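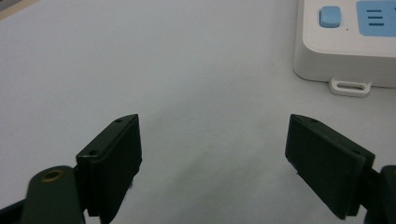
Delyth Pritchard replied that the notice on iron intake, as posted, gave members an incomplete account of how tea affects absorption, and asked that the thread remain open until the matter had been discussed.

Re: Iron-rich meals and the timing of tea
Posted by Pivureck_Nutrition

The notice was prepared for the February bulletin and is intended for adults in general good health. It advises that tea and coffee be taken between meals, with an interval of 60 minutes after eating. Members who have been prescribed iron supplements should follow the directions of their physician or pharmacist.

Posted by D. Suvarna

I support the interval but question the emphasis. Members who eat red meat four times a week have little cause to reorganize their day. The advice is of greater value to those who rely on lentils, beans and fortified cereals, as the iron in these foods is less readily absorbed. I would ask that the notice say so in its first paragraph.

Posted by cadwaladr166

I must disagree with Mr. Suvarna. A notice that opens with exceptions will not be read. The original wording is plain and should stand.
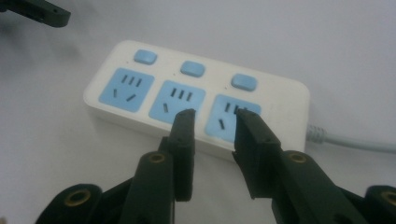

Re: Sources of vitamin C at the same meal
Posted by Catrin Kneath

May I draw attention to an omission? Vitamin C improves the absorption of iron from plant foods when the two are eaten together. Peppers, broccoli, strawberries and citrus fruit are all suitable. The flavour of a lentil soup is in any case improved by lemon juice, added after cooking.

Posted by T. Srithong

Agreed in part. Members taking certain medications are told to avoid grapefruit, and the word "citrus" should be qualified accordingly.

Posted by Pivureck_Nutrition

Both points are accepted. The revised notice will name oranges and lemons, and will refer to plant sources in its second paragraph. The interval for tea is unchanged.

Posted by D. Suvarna

The second paragraph is an acceptable compromise, although I maintain my preference for the first.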